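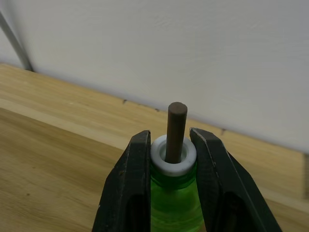

*Wrist view: green bottle in the grip, dowel standing in the white collar.*

## About Javuvance

Javuvance is a small research company working on robot manipulation. Wenceslao Tapia started it after several years programming packing lines, and he still runs the bench work.

Our main project, Hilon, is a method for learning insertion tasks from wrist-camera footage alone. There is no force sensor and no overhead view. We train each policy on 400 demonstrations, then run 2,000 trials with the start position shifted every time. Loose fits come first — a peg narrower than its hole — and the clearance is tightened in stages.

The main result so far is that policies trained in stages cope better with a tilted bottle than those trained on the tight fit from the start. Glossy and see-through plastics are still our weak spot, and most of this year's labour has gone there.

We have two benches and share our analysis software, Gritar, with partner labs. Rostami handles our machining and fixtures.

Student placements open in October. Enquiries go to Wenceslao at the front office.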